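About us

Galli Sorting Table started in Sturberg, one room, one long table, a bright plaid cloth. We take in the small stuff that ends up in junk drawers. Clips, jars, flashlights, little toys, the odd walnut. Tip it out, sort it, box it, pass it on to homes and classrooms in Andport and Vilau.

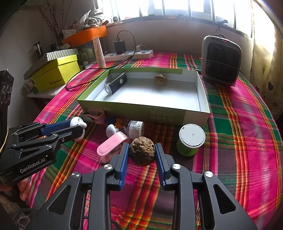 Last year 2,716 boxes went out. Drop-offs open till 9, no appointment needed. Lids on jars please, and check teh bottom of the bag first. Keys turn up every January.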